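## Sorting the marker pile (finally!)

I put this off all through the holidays, and then on December 26, 2023 I dumped every marker, pencil and craft stick we own onto the table and got going. What a mess! I'd been keeping them all in one tall jar, and you know how that goes: you want the pink one and end up pulling out a fistful of everything else.

My trick now is open bins in different colors, lined up side by side. No lids! I tried lidded boxes back in March and the lids ended up all over the house. With open bins you just drop things in and walk away.

A few things I've learned along the way:

- Scribble with every marker before it earns a spot. If it's scratchy after 4 strokes, out it goes.
- Push each cap down until it clicks, then push again (I've lost so many good markers this way).
- Fill one bin before you start on the next, or you'll be second-guessing yourself all afternoon.
- Store markers lying down. My friend Adel Shawky swears by this for the double-ended kind, and I do it with all of mine.
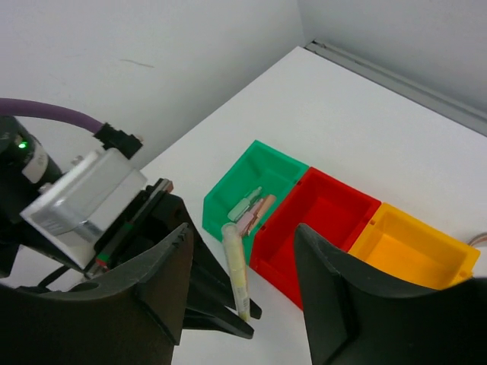 *Green bin started, red and yellow-orange still to fill.*

Craft sticks can share with the markers for now. I'll probably give them a bin of their own once I find the rest of them under the couch!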